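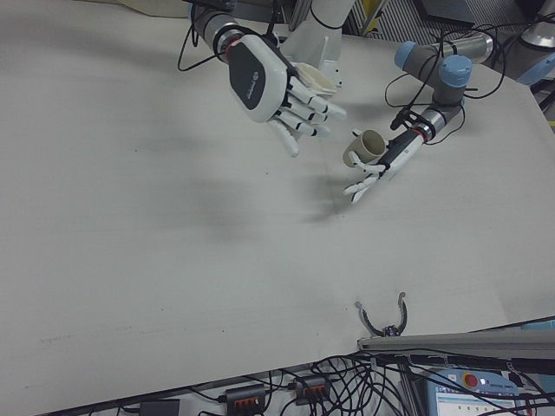
Cup (drinking vessel)

A cup is a small open container for drinking. Usually round, usually taller than a bowl and shorter than a vase. With or without a handle. Found in nearly every culture that kept pottery, and plenty that didn't – gourds, shells, horn and folded leaves all did the job. The word is also used for a unit of volume in cooking, for trophies, and for parts of flowers and acorns. See separate pages for those.

Contents
Terms
Early cups
Handles
Paper cups
Groviddale collection
Care and repair
See also

Terms

Mug, beaker, tumbler, goblet, teacup. No firm lines between them. A mug is generally heavier, has a handle, and comes without a saucer. A goblet has a stem and foot. A tumbler is mostly glass and flat-bottomed today, though older ones had rounded or weighted bases and would rock. "Beaker" means a lab vessel to some readers and a child's plastic cup to others, and archaeologists use it for a tall clay pot with flared sides.

Early cups

Hard to date. Wood and leaf rot, so the record leans heavily toward clay and stone. Hand-built clay cups come first, then wheel-thrown ones, which are more even and much quicker to make. Metal cups followed where there was metal to spare, often as gifts or grave goods. Glass cups were cast or cut before glassblowing made them cheap enough for ordinary tables.

Glazing matters here. Unglazed earthenware seeps and takes on the taste of whatever was in it last. Some drinkers prefer it that way. Stoneware and porcelain are fired hotter and hold liquid without a glaze, but are mostly glazed anyway for looks and for washing.

Handles

Many tea-drinking regions never bothered. A handleless cup is held by the rim and foot, and if it's too hot to hold, the tea is too hot to drink. Handled teacups spread in Europe with hotter, larger servings of tea, coffee and chocolate. Two-handled cups are found too – for invalids, for soup, for passing around at feasts.

Handle is normally made separately and joined with slip before firing. The join is the weak spot. Most broken cups in household trash are handle breaks or rim chips.

Paper cups

Came into wide use in the early twentieth century, replacing the shared metal dipper at public water taps. Health worries drove the change. Early ones were coated in wax, later ones in plastic, which copes better with hot drinks but makes recycling harder. The rolled lip stiffens the rim, gives a lid somthing to grip, and is softer on the mouth than a cut edge. Side seam is glued or heat-sealed. Base is a seperate disk, crimped in.

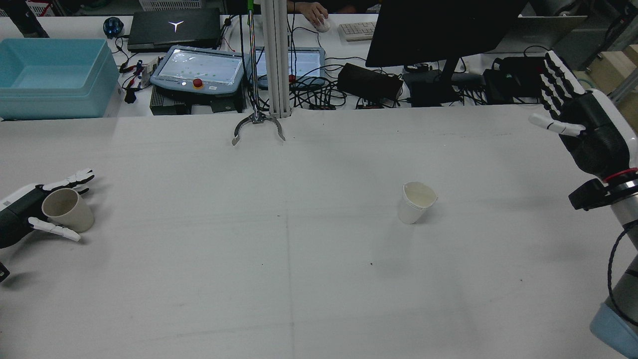

White paper cup with rolled lip, upright. At left, a beige cup on its side.

Groviddale collection

Small regional museum collection, 193 cups, mostly everyday ware. Started from the stock of the closed Aguirre pottery and added to by gift. Catalog by Marilou Tolentino, first posted 2018-01-23. Includes 10 unfinished pieces from the Kesis kiln and more than 175 with makers' marks. The Wirkent cups, plain brown, no foot ring, are the best-known group. Open every May, otherwise by request.

Care and repair

Tea stains come off with baking soda and a damp cloth. Gilded rims stay out of the microwave. Crazed glaze can harbor residue, so older crazed cups are better for display. Glued repairs are fine for a shelf, not for hot drinks. Metal staples were once a common fix for good china and are now collected in thier own right.

See also

Saucer
Drinking horn
Tea bowl
Foam cup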